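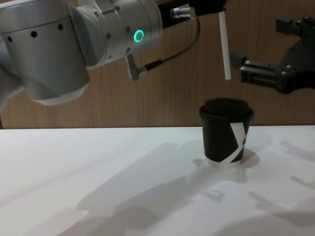

4 Jun 2026. Humidity loggers, third go at this

Started over with the Nosta loggers. The vendor sheet says plus or minus 2 percent RH "typical" and I still can't find where it says typical of what. One temperature? One unit on a good day? A-yeong Yook wrote to them in October and got the same sheet back as a PDF.

Setup is the same as before: four loggers in a sealed food box over a saturated salt slurry, with the Shabalala probe through the lid as reference. Table salt should hold the air near 75 percent at room temperature, magnesium chloride near 33. Salt first, overnight, lid taped. One-minute interval. I set the clocks by hand because the sync button in the Nosta software sets them to a time zone I did not pick.

Pulled 694 readings off logger B and 951 off logger C. Same box, same start, same interval. Software reports no errors on either. So B dropped a chunk, and it closed the gap instead of leaving it blank, so the file looks perfectly healthy until you count rows. Anyone plotting this without checking would get a nice curve with the wrong hours under it. I would like to know how many of our older plots look like that. 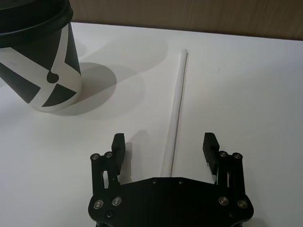

Values, for what they're worth. A and D sat within a point of each other and read 72. C read 77. B wandered. The reference said 75.1, which I believe more than the others, though I believe it mainly on account of its certificate, and the certificate is from Shabalala, who also sell the probe. Isabelle says that's how certificates work. Fine.

Isabelle Poirier's theory is that C had been stored in the drawer with the solvent wipes and the sensor picked up vapor. Possible. It would explain an offset. It would also explain any other result we cared to have, so I'm not writing it in the summary until somebody bakes C out and runs it again.

We use this site, please note, to share notes between benches. By continuing to browse you accept cookies. Manage preferences | Accept all

Magnesium chloride run: not done. The Karkano salt kit was already clumped solid when I opened the tub. The label says 500 g. I dug out enough for one dish and it went to soup, no visible crystals left, so it isn't saturated and whatever number it gave would mean nothing. Need to add salt until there are solids sitting in the liquid. Reordered.

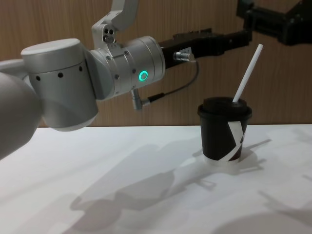 White tabletop, silver arm, green ring lit.

Then the room test, which I argued against and am recording under protest. Drosidton want one figure for "room humidity" and they want it from a single logger on a shelf. I put A on the shelf by the door and D on the bench. They had agreed in the box. In the room they were up to six points apart. Some of that must be temperature, as the shelf is over the radiator pipe and warm air reads lower for the same water. Convert both to dew point before anybody says the loggers disagree.

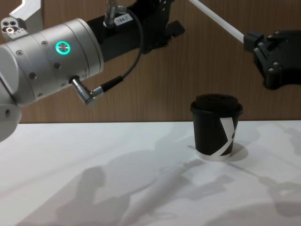 Placement is where I think most of the spread comes from. A small logger reads the air right against its case and knows nothing about the rest of the room. Breath will move it, and so will a wet cloth. Drinks too: a paper coffee cup like the black one on the white tabletop would be enough to make me doubt a reading taken beside it, if there was anything in it and the lid was off. I haven't measured how close is too close. A-yeong says a hand's width. I asked where that came from and she said she made it up, so it's going on the list as a test and not as a rule.

Longer file from D: 1,988 rows, no gaps, checked row count against start and stop times. One good file out of one unit. Not calling that reliable yet.

To do:
- bake out C, rerun over table salt
- new battery in B, count rows again
- magnesium chloride when the new tub comes
- cup test, full and open, at several distances from A
- ask Nosta why gaps get closed up in the export (expect the PDF again)

Nothing goes to Drosidton until the two-salt check is done on all four.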